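One Basket at a Time: Laundry Talk with Glenys Prosser

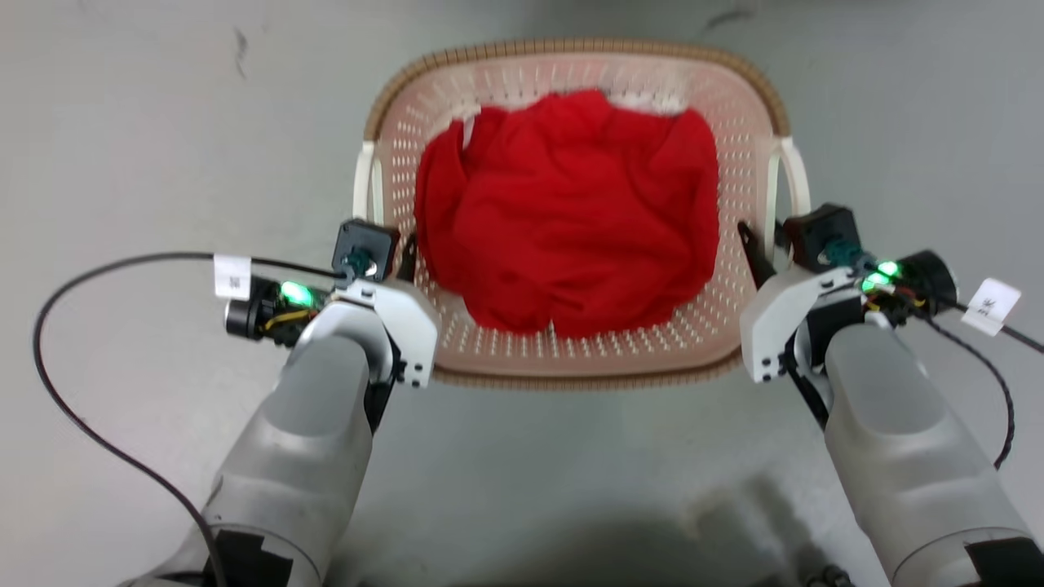
CANDORA, 4/4/26

I went over to see Glenys Prosser expecting tips on stains, and we spent the whole morning on baskets instead! She has raised three kids and washed for roughly 12 people at a stretch, so I let her talk.

"Get one with holes all over," she told me. "Sides and bottom. And proper handles, the curved kind that stick out - your fingers will thank you."

She likes a pinkish-beige plastic one with a woven-looking rim. I asked if she'd rather have real rattan. "It snags," she said. "I lost a good sweater to rattan in November."

Then we got to reds. Glenys gives anything bright red its own basket, even if it's a single bunched-up piece of cloth (I confess I throw mine in with the towels).

"And do you fold before or after you carry it?" I asked.

"After. Who folds on a concrete floor?"

Me, Glenys. I do.

We use cookies to remember your settings. OK

Recent
Funmilayo Onuoha on ironing sheets
6 clothespins worth keeping

Contact | © Kudari Home Pages | Back to top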